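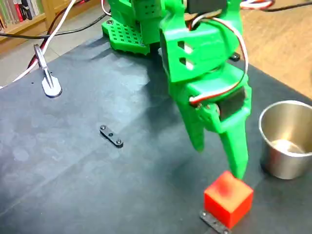 Forums > Small Arms & Hobby Servos > Software > Control and Planning

Filed under: trajectory, inverse kinematics, gripper, beginner-ish

Printed arm lunges at the last waypoint and shoves the block before the fingers close

Posted 6/20/19 by servo_regret

I have a small printed arm with a two-finger gripper, the usual hobby servos, and a red block that I would like it to pick up. That's the whole ambition. I've been at it since February, so please be gentle.

The setup is an Ikik servo board talking over USB to a laptop running Zodix for the planning side. I give Zodix a pre-grasp point above the block and a grasp point at the block, it works out the joint angles, and my own Python script feeds those to the board. The free-space part of the move looks lovely. Then on the final descent the arm drops the last little bit much faster than the rest, one finger lands on the top back edge of the block, and the block goes for a walk across the mat. The gripper then closes very carefully on nothing.

Things I have tried:

- slowing everything down with the global speed setting (it now shoves the block slowly)
- re-homing all the joints
- fresh calibration of the gripper servo, open is 504 and closed is 426 in board counts
- moving the block a bit farther out, which made it worse
- swearing, in both official languages

The log shows 54 waypoints for the whole move, and the last one is always a much bigger jump in the shoulder joint than any of the others. I assumed that was normal because it's the planner's job to know these things and mine to make the coffee. Is it a servo problem, a planner problem or a me problem? I don't mind buying better servos but I'd like to know they're the guilty party before I send them to the gallows.

----

kerf_and_turf

Planner problem with a side order of you problem. The servos are doing as they're told.

Zodix doesn't plan a straight line unless you ask it for one. By default it interpolates in joint space, so each joint goes smoothly from its start angle to its end angle and the fingertip goes wherever the geometry sends it. In open air that's fine and you get your lovely motion. Close to the block it means the fingertips come in on an arc, and an arc with one finger leading is a very good way of poking something in the top back edge.

The jump at the end is a separate thing. If your script works the way mine used to, you plan to the pre-grasp point, get a nice dense list of waypoints, and then tack the grasp pose on the end as a single target. So you've got 53 polite little steps and one enormous one. The global speed setting scales the time between waypoints and doesn't add any, so the last step is still a leap, only with a longer pause before it. A hobby servo given a big step will go there as fast as it can manage. It has no concept of your feelings.

What I'd do:

1. Plan the approach as its own segment, with the path type set to linear. In the Zodix planner that's a per-segment option. People set it on the first segment, see no change and give up.

2. Resample that segment so no joint moves more than a couple of degrees per step. Do it after the inverse kinematics, on the joint angles. Evenly spaced points in the workspace don't give you evenly spaced joint moves, especially with the arm reaching well out.

3. Check your tool point. If it's set at the tip of one finger, the planner will bring that finger to the middle of the block with great accuracy, and the block will object. You want it midway between the two fingertips with the gripper open to whatever width you approach at. On a lot of printed grippers only one finger is driven, and then the midpoint shifts as it opens. Measure it open. I measured mine closed and lost a long weekend.

4. Seed the IK solver for each step with the previous step's solution. If you let it start from the home pose every time it can hop to a different elbow configuration halfway down, which is exciting to watch from behind a couch.

Print the biggest joint delta between consecutive waypoints before you send anything, and refuse to run if it's over your limit. It's four lines of Python and it would have caught this in February.

----

mostlyharmlessPID

Get better servos. I had the same thing and bought the Drorner digital ones and it went away. Also check your power supply, 90% of problems on here are power supply.

----

kerf_and_turf

Power is a fair thing to check on principle, but a sagging supply doesn't write a big jump into the log before the arm has moved. The log is what the planner asked for. Better servos would carry out the leap more crisply.

----

tidewrack_

Agree with the long answer above, one addition about the closing. Even with a clean descent you can be a bit off centre, and then one finger touches first and drags the block. I run the Joubert grip script, which closes in small steps with a short wait between them and reads the position back each time. If the position stops following the command, you're touching something and you can stop there.

Whether you can do it depends on your servos. Plain PWM ones don't report position, so the script will sit there reading back its own commands and declaring victory. If yours are plain, just ramp the close over more steps (I use 22) and let the block centre itself. A light block will usually slide into line if the fingers are slow enough. A heavy one won't, and then you're back to measuring your tool point properly, sorry.

Also, lift the pre-grasp point a little higher than looks necessary. A short linear segment gives the IK less room to settle, and you want the fingers well clear of the top of the block while the arm is still swinging.

----

servo_regret

Tool point was on the tip of the longer-reaching finger. The grasp pose was tacked on the end exactly as accused. I've split the segment and set it to linear (on the second segment, after first setting it on the first one and seeing no change). Max delta check is in and has so far refused to run my arm at all, so I'm off to do the resampling.

Servos are plain PWM, so the slow ramp it is. They've been taken down from the gallows for now.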